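4.3 Sorting and Stacking the Bowls

Applies to the Pudau plastic bowl and cup set, order no. 3918.

Before you start, cover the table with a cloth and smooth out the larger folds. Clear enough space to lay the bowls out side by side.

1. Take all bowls and cups out of the carton. Remove the paper liners.
2. Set the bowls on the cloth with the open side up. Leave space between them where possible.
3. Keep the cups apart from the bowls. Cups do not go in the bowl stack.

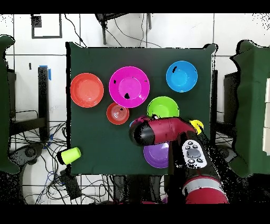

4. Check each rim and inner surface. Marks that do not wipe off with a damp cloth do not affect use. Set aside any bowl with a crack or a sharp edge and report it under part no. 355.
5. Choose a base bowl and place it on a flat area of the cloth.
6. Lower the next bowl into the one below. Do not press down.
7. Add wider bowls last if the stack is to be taken apart again soon. For long-term storage, reverse the order and put the widest bowl at the bottom.

CAUTION: Lift a large bowl by the rim only when it is empty. A filled bowl must be supported from underneath.

8. Stand the cups upright next to the stack, clear of the rims.
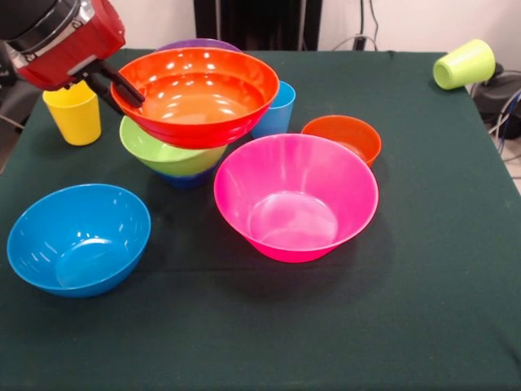

Fig. 2. Large red-orange bowl held by the rim over the green and dark blue bowls.

NOTE: If two bowls stick together, run warm water over the outer one and twist gently. Do not pry them apart with a knife.

For storage in the Ollutden cabinet, see section 5. Replacement bowls are listed in Brarnley parts sheet 2103.

Revision 2, 2023-01-05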